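Betis wrist camera and Sternier soft-tip gripper: bench review

Reviewed by Brigitta Oberholzer

We have had the Betis wrist camera and the Sternier two-finger gripper on the bench since February. They are sold separately, but the Sternier mounting plate has the Betis hole pattern, and most buyers will end up considering both. The comparison unit was our older Azar gripper with its own camera, which we have run for two years on the same arm. All the tests used our usual marker cell: black table, white walls, printed fiducials on the fixtures.

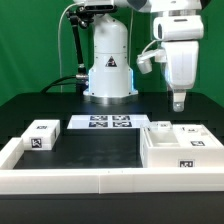
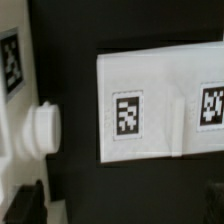 The test cell from the fixed camera (first) and from the wrist camera (second).

Mounting

Fitting took Kwadwo Frimpong most of a Friday morning, and the greater part of that went on the cable. The supplied lead leaves the camera body on the side and has to be looped back over the housing with enough slack for full wrist rotation. No clips are included. The Azar has an internal cable channel and is better in this respect.

The hand-eye calibration routine is supplied as a command-line tool. It is terse but correct. It asks for a set of poses, rejects those too close to one another and prints a residual at the end. Our first attempt was rejected for insufficient tilt, a check the Azar software does not make.

Marker detection

The Betis has fixed focus, and this is the main thing to weigh up before ordering. Within its working distance the markers are sharp. Outside it they soften quickly, and a marker seen at a steep angle on a side wall suffers first. The same applies to any marker that runs off the side of the picture, which happens often at close range because the lens is not especially wide. A partial marker is simply not reported.

Over 2983 wrist-camera frames the detector failed to return any marker in 83. Dzifa Nutsugah went through the failures by hand. Most came from fast wrist moves and the remainder from glare on glossy paper. Reprinting on matt stock dealt with the glare. We would still keep a fixed camera on the cell for coarse location and use the Betis for the final approach only.

Exposure is the weaker point. A white fixture on a black table is a hard case, and the automatic mode hunts when the fixture fills half the view. Set it by hand and leave it.

Gripping

The Sternier finger tips are translucent and slightly compliant. We ran 687 picks on small cubes and recorded no drops once the closing force had been set. At the default force the tips bow outwards and the cube can rotate before it is lifted - a nuisance if its marker has to face a particular way afterwards. Nkrumah Tsikata wrote a short two-stage close (light contact, pause, full force) which cured it. This ought to be in the firmware.

The housing is bulky. Near a tray wall the body reaches the obstacle well before the fingers do, and our planner needed a larger collision model than the one in the download. The Azar is slimmer and would be our choice for deep bins.

Controller

Both devices talk to the Zilledach controller without an adaptor. Gripper position feedback is smooth. Camera timestamps are taken on arrival at the host and not at exposure, so anyone matching frames to joint angles must measure the delay themselves. Ama Nartey raised this with the supplier and was told that a fix is planned. No month was given.

Verdict

The Sternier is a good gripper for small, light parts in open trays, and we are keeping ours. The Betis is harder to recommend on its own. It is adequate for a last look before the grasp, provided the exposure is locked and the arm is allowed to settle. If you already own the Azar camera, stay with it until the timestamps are sorted out. Spare finger tips are sold in pairs only.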